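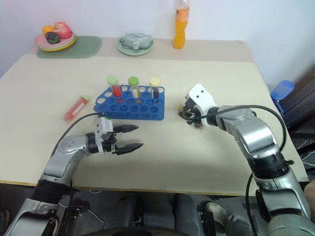
*Reading time: 4 min*

# tube-rack-planning

Planning notes, price sheet and parts list for a two-arm bench station that puts capped test tubes into a rack. The repository holds what we worked from when we wrote the equipment request for the Hollow site, along with the changes made after the first quotes came back in June.

Maintained by Signe Thorlacius. Corrections to the sheet go through a pull request. Questions about a line item can go in the issue tracker.

## What is in the repository

| Path | Contents |
|---|---|
| `budget/lines.csv` | One row per purchase, with quantity, supplier, quote status and lead time |
| `budget/spares.csv` | Parts we expect to replace in the first year |
| `layout/` | Table outline, arm mounting positions, reach drawings |
| `quotes/` | Supplier quotes with account numbers removed |
| `notes/` | Call notes and meeting notes, unedited |

Prices in `lines.csv` are before tax and freight. Freight has its own column because two suppliers quote it separately and one folds it into the unit price. Don't add the columns without checking the `freight_included` flag first.

## Scope

The station handles closed plastic tubes, one table and one operator within reach of the stop button. It picks a tube off the tabletop and puts it in a blue rack with round holes. Opening tubes, reading labels and weighing are out of scope, and nothing in the sheet pays for them.

The request covers:

- two arms with two-finger grippers
- mounting hardware and cable management
- one workstation and two displays
- racks, tubes and caps for setup and practice
- operator training for 4 people
- a spares kit

Building work is not covered. Neither is the network drop, which the site pays for out of its own account.

## Suppliers

**Prekport** quoted the arms and mounts as a package. The package price is lower than the separate lines, but it ties the service contract to the purchase. We asked for both versions and kept both in `quotes/`.

**Lie** quoted grippers and fingers. Fingers are sold in pairs. The black pointed ones are the default in the sheet. A padded set is listed as an option and is not in the total.

**Fikach** quoted consumables: racks, tubes, colored caps and labels. Minimum order is 500 tubes. That is more than setup needs, so the remainder is booked to practice stock and carried into the second year.

## Consumables

Buy caps in more than one color. Mixed caps cost the same as single-color caps from Fikach and make it easier to talk about which tube goes where during training. Tubes with red, yellow and dark contents are also easier to tell apart at a glance than tubes of water. Dye is on its own line in `lines.csv`, under practice stock.

Racks are cheap compared with everything else here. We listed 30 at first and cut it back after the layout review. The current quantity is in the sheet.

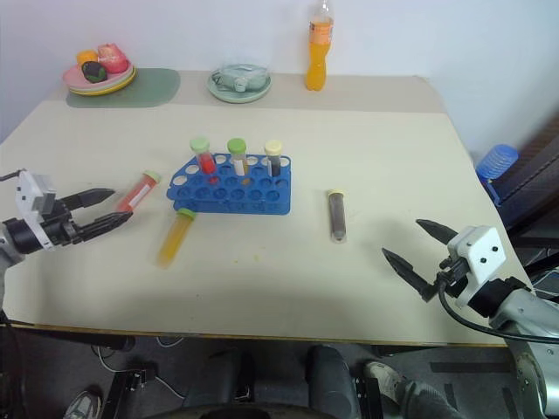

**Do we need to buy the service contract in the first year?**

The arms are under warranty for the first year, so the contract can start in month 13. Put it in the second-year budget and ask Prekport to hold the price in writing.

## Spares

The first draft had no spares line. It was added after we read the lead times: replacement fingers ship fast, wrist parts do not. The kit as budgeted contains:

- two extra pairs of fingers
- one wrist bracket
- one full set of gripper cables
- cable clips and sleeves

Cables deserve a second look before you sign anything. Each gripper has one running back along the arm, and the quoted length assumes the controller sits directly under the table. If yours is going on a shelf or in a cabinet, ask for the longer set at the time of order. Ordering it later is a separate shipment.

## Table

A plain light-colored top with nothing screwed to it was the cheapest option and the one we chose. Leave room at the back for items that aren't part of the task. Measure the table yourself and update `layout/table.svg` before sending it to Prekport, as they cut the mounts from that drawing.

## Staff time

Staff time is in hours and has no dollar figure, because rates differ by site. We planned 88 hours for setup and training together. The breakdown by person is in `notes/hours.md`. Time spent resetting the table between runs belongs under operation, and it is easy to forget.

## Known gaps

- No line for disposal of old practice tubes.
- Display arms are priced from a catalog page, with no quote behind them.
- The training price from Prekport assumes everyone attends the same session.
- `layout/reach.svg` still shows the narrower table.

## Reuse

Copy the sheet and change what you need. Remove our quote references before sending your copy to a supplier.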